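Play-by-play and box-score tables for the Ramside district basketball league, one season, senior division. Released as CSV under CC BY 4.0.

## Contents

- `games.csv`: one row per game, 52 rows
- `players.csv`: one row per registered player
- `lineups.csv`: the five on the floor at each substitution
- `shots/`: one file per team, 8 files

Clubs are coded by home centre (`PLU` for Plunwood, `EML` for Emell, and so on). Codes don't change when a club plays a "home" game at a neutral centre; check the `venue` column for that.

## Collection

Scorers entered events courtside on the league tablet. Shot locations were tapped on a half-court diagram and stored in metres from the baseline and the left sideline. Any three-pointer recorded inside the arc was checked against the paper scoresheet, and the scoresheet value was kept. Coordinates were left as entered, so `points` and `x`/`y` will sometimes disagree.

## Known problems

- Fourth-quarter clock times drift in 754 events. These carry `clock_ok = 0`.
- Offensive rebounds after a blocked shot are coded inconsistently before March.
- Plus-minus can't be computed for 282 lineup rows where a substitution was never logged.
- Overtime is period 5, whatever its length.
- The Kahraman Cup final is excluded. It was scored on a different system and has no shot data.

## Usage

```
python load.py --season senior --drop-bad-clock
```

Team totals should match the published ladder. Individual totals may be off by a basket where a jersey number was changed at half-time.
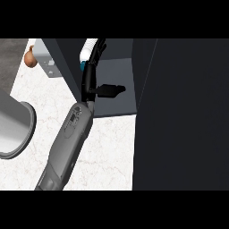
A scorer at Emell wrote back that the fourth-quarter drift starts at time-outs, when the tablet keeps running and the wall clock stops, and asked that `clock_ok` be set from the first time-out of the quarter onward. The current release flags individual events only. The change is open as an issue, labelled `clock`.

## Licence

Data: CC BY 4.0. Loader script: MIT. Player names are replaced by IDs, and the key is not distributed.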